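Saltudness: bin clutter pictures, read me first

Notes by Lai-ching Kao, Tue 27 February

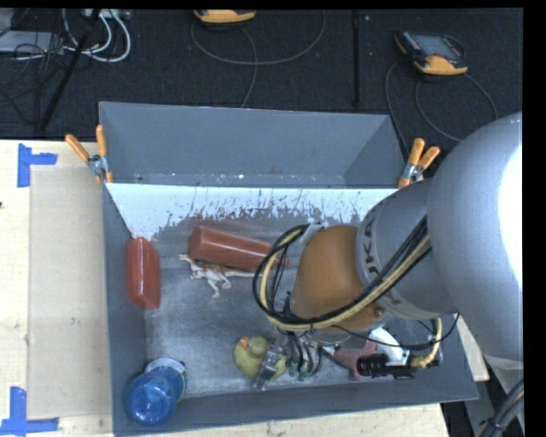 2 min read

Hi! I put Saltudness together to keep track of what a bin of household odds and ends looks like while it gets emptied. It has 84 pictures in 19 short sets, all of the same sort of thing: a big gray bin on a light wooden table, with stuff lying on the bottom.

I'm very fond of the toy duck (olive yellow, little orange beak). The reddish-brown bottle shape lying on its side toward the back is labeled "bottle" in my list. The red or pinkish thing with the pointed end is half covered there, so I went with "other" - if you have a better name, send it over!

What's in the folder

pictures/ - one subfolder per set
names.csv - 67 lines, one per object
notes.txt - my ramblings, plus fixes from Cristóvão Teixeira

Each set holds up to 8 pictures. Objects that are partly covered still get a line, with "hidden" in the last column.

Still to do: spelling in names.csv (I wrote "bottel" a lot), and the second batch of toys in May.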